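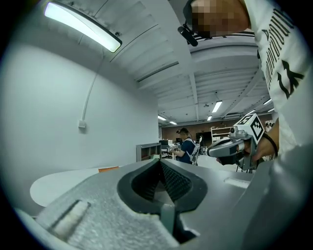

I sat in on the Wednesday meeting at Clegg, and for once a room full of people who work with robots spent the whole evening talking about sore wrists. It was great!

The group has been drafting a house code for hand-held gripper work, meaning the recording shifts where people do everyday jobs with a gripper in each hand so a robot can learn from them later. Jade Goodall read out the new version. Twenty minutes on, then a proper break, and I mean sitting down with the grippers out of your hands (standing by the kettle still strapped in doesn't count, sorry). Cables get checked before anyone starts walking. Markers get wiped at the beginning of each shift, and if one's scratched it gets swapped, no arguing about whether it'll last till Friday.

There's a bit on consent too, which I was glad to see. Anybody whose face or voice might end up in a recording has to be asked first, and they get 24 days to change their mind and have the footage pulled.

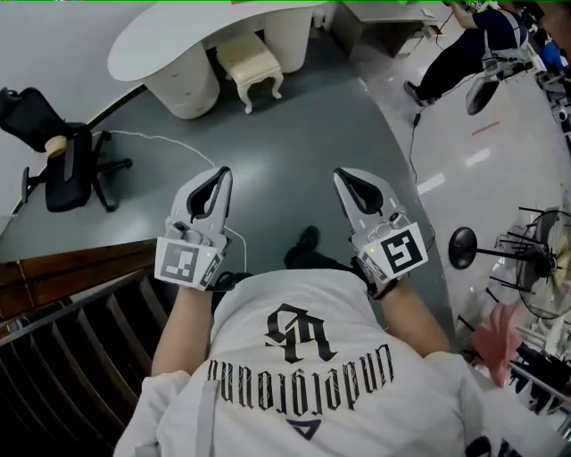
Sheila Marsden thought the break rule was still too soft, and told the meeting that people will always talk themselves into one more go if the timer is left up to them. She'd like the shift lead to hold the clock, and she'd like it written down who the shift lead is.

I reckon she's right. I've done a few of these sessions myself and I'm hopeless at stopping once I've got a rhythm going. Sixten Sjögren was worried about the paperwork, though, and fair enough, the first draft ran to almost 20 pages and I gave up well before the end.
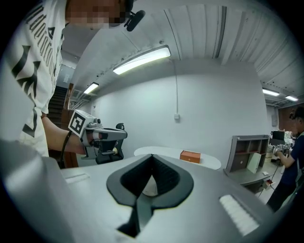 The new one is down to nine, with the safety stuff moved to the front and the labelling rules for the files tucked at the back. Chrysoula Liapis is colour coding it this week. The code gets a trial run through January, and comments can go to Jade at Clegg or in the folder by the sign-in sheet. I've already put mine in, and it's mostly about the wrist straps.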